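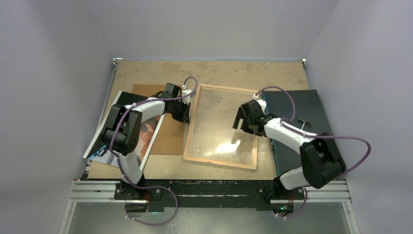
Wooden picture frame and brown cardboard sheet on the bench board.

Framing notebook, December 2025
Palacios print, dry fit and backing

Purpose of today: settle the backing and the spacer before anything is taped. The July fit was done from memory and the print cockled along the bottom edge, so this time each part gets checked against the others before the tape comes out.

Parts to hand
Picture frame, wood, plain profile.
Clear panel. Delivery note says glazing and nothing more.
Brown cardboard sheet, for use as a template only. It is not acid-free and must not go in the finished package.
Dradora backing board, still wrapped, on the shelf by the door.
Mumiveo tape, one full roll and one part roll.

Template
Cardboard first. I cut it to the rebate size taken from the July notes, then checked those notes with the steel rule and found them short on the long side by 2 mm. Veronika Aebischer had written the corrected figure in the margin, in pencil, and I had read the ink one. The ink figure is now struck through. Recut the template from fresh stock and wrote TOP on the new one, inside face.

The allowance should be the same on all four sides. On a wooden frame this size I would not go below 2 mm in total across either dimension. The store is drier than this room and the wood will move.

Glazing
Material still open. The tap test told me nothing useful with the panel seated. The order book has a line for Prorkix sheet and a line for ordinary picture glass, both in the same week and both ticked as received. I have emailed to ask which one was sent up. Until there is an answer, treat it as acrylic for cleaning (no ammonia, soft cloth only) and as glass for lifting.

Reflection is worse than I would like. At a low angle there is a long white streak from the overhead light, well up the panel, and a smaller oval one out towards the right. With a pale print this may pass. With the dark one it will not, and Wálter Ayala has already asked whether the dark one could go in the same profile. My view is that it should wait until we have a non-reflective sheet to try against this one.

Timber
Blonde, visible grain, a few darker knots and marks. None of this needs filling. The knots are part of the face and the client chose the profile from an offcut that had more of them. Wax only, one thin coat, after the corners have been checked and before the panel goes back in for good.

Inner trim is pale grey and sits just inside the wood. Keep wax off it. If any gets on, wipe along the strip towards the corner – going across pushes it under the edge. 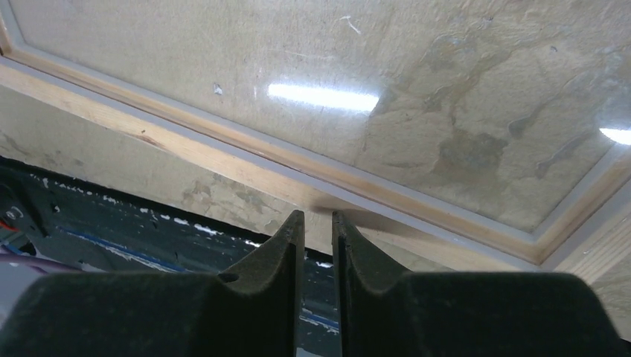

Spacer
Two depths tried on paper. The thin one leaves the print too close to the panel if the sheet bows at all. The deeper one uses up the rebate and the backing would then stand proud of the wood at the rear. Decision: thin spacer, and mount the print on a stiffer board to take the bow out. Cut list amended.

Backing and tape
Unwrap the Dradora board and leave it flat for 30 minutes before cutting. Fix at 100 mm centres, starting 20 mm in from each corner. Tape over the joint in one run per side, corners butted and not folded. The part roll of Mumiveo has gone dry at the outer turns, so strip those off first or start on the full one.

Outstanding
Reply on glazing type.
Stiffer mount board, to order.
Hanging points. The July pair were set too high and the frame tipped forward. Veronika has the drawing with the lower position.
Old template to be cut up for corner protectors.
Check the steel rule against the one in the print room. I trust ours, but it was dropped last month and the end looks slightly burred.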